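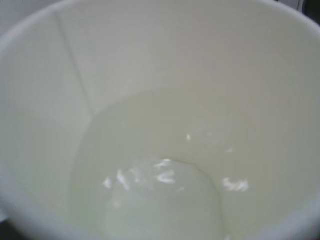 **Urneck site - water sampling room, inspection checklist, July**

Inspected by: Ruairi Mackay
Areas: prep bench, glassware storage, chemical cupboard, exits

## 1. Access and exits

- [x] Both doors open fully from inside
- [x] Exit sign lit on mains and on battery
- [ ] Corridor clear to full width

Comment: Pallet of Pokora filter housings left outside the north door. Moved during the inspection, but the floor marking there is worn and needs repainting.

## 2. Eyewash and shower

- [x] Eyewash flow even on both sides
- [x] Shower valve stays open hands-free
- [ ] Weekly flush log up to date

Comment: 2 entries missing from the log. Flush the line for the full period before signing, even if the water runs clear at the start.

## 3. Glassware and disposables

- [x] Chipped or cracked items removed from service
- [x] Broken glass bin labelled, below fill line
- [ ] Paper cups kept apart from sample containers

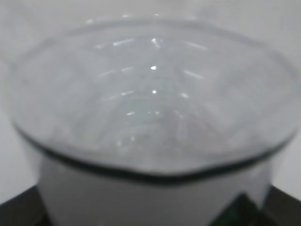
Comment: Drinking cups are to stay on the corridor side of the door. Beakers with star cracks at the base go in the glass bin, whatever the condition of the rim. Shelf lip on the upper rack is loose at the left bracket - tighten before restocking.

## 4. Chemical cupboard

- [x] Acids and bases on separate trays
- [x] Data sheets match contents
- [ ] Self-closing door latches

Comment: Door stops short of the catch. Same fault as last inspection. Job 345 was closed by Undell without a repair; reopened as job 384.

## 5. Electrical

- [x] Test tags current
- [x] No leads across the sink
- [x] Safety switch trips on test

Comment: Nil.

## Actions

| Item | Owner | Priority |
|---|---|---|
| Repaint corridor marking | MacAulay | Low |
| Cupboard latch, job 384 | Undell | High |
| Flush log | R. Mackay | Medium |
| Shelf bracket | R. Mackay | Medium |

Cupboard stays in use with the door held by the hasp until the latch is replaced.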